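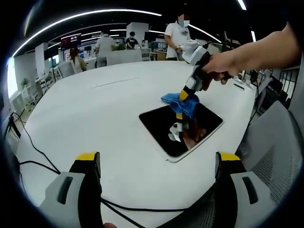 April, wiping chores, morning session

Wiping is the chore I keep coming back to when people ask whether machines can do housework yet. Picking and placing gets all the attention, but watch anyone tidy a kitchen and half of what they do is dragging a cloth over something. So we are on cloths this week and I am very happy about it! A tablet lying flat on a white table is a lovely place to start: thin bezel, glossy black glass, and a crumpled blue cloth with the yellow fingertip pressing it down at the edge. The glass is dark enough to give you the gripper back as a reflection, and Wondimu thinks that will confuse the policy. I think it might help, as the reflection and the tip close up on each other as you come down. We have a bet on it (loser cleans the coffee machine, by hand).

Things to sort out before the next round:

Pressure. Marin was leaning far too hard in his first few goes and the tablet crept away from him. A person puts the other hand on it without thinking. Try both ways, one hand holding and one hand free, and label them separately.

Cloth shape. A bunched cloth wipes with a small patch and the rest just trails along. Yamila folds hers into quarters first, and her strokes look far more like what my mum would do. Folding is a whole chore in itself though, so for now we start from crumpled and accept it.

Edges. The bezel catches the cloth. Go over it at a slant.

Target is 95 wipes on flat glass, then the curved things. Teodora would like 2000 across all objects by the time the Flornley people visit. Ambitious, but I like it.

Afternoon

Curved things are a different animal. On a flat table you can get away with pushing down and sliding. On a rounded shell "down" keeps changing, and you have to roll the wrist to keep the cloth touching. Did 21 tries before lunch and my wrist knows about it. 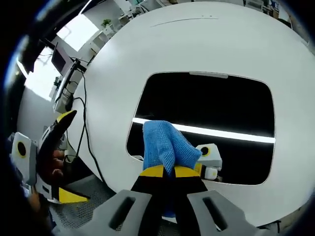 Grip matters more than I expected too. If the tips take the cloth near its middle you get a soft peak on top and a tail underneath, and the tail does the wiping. Take it by a corner and it all flaps about. I would love to see a planner pick its own grip point from a heap of cloth. Sorin says the Endemberg arm manages it with tea towels, two times in three on a good day, and that is miles better than where we were last year.

So, can they do it yet? Flat, clear surface, cloth already in hand: yes, I'd let one loose on my own table. Anything with a recess in it: no. Knowing when the thing is clean: no, and I don't have a good idea for that one. Smears on black glass only show at some angles and we all tilt our heads to find them, so perhaps the camera has to learn to tilt as well. Ask Teodora whether Mulcahy still has the side lamp.

Tomorrow: dry cloth against damp, same object, same person. Bring more cloths.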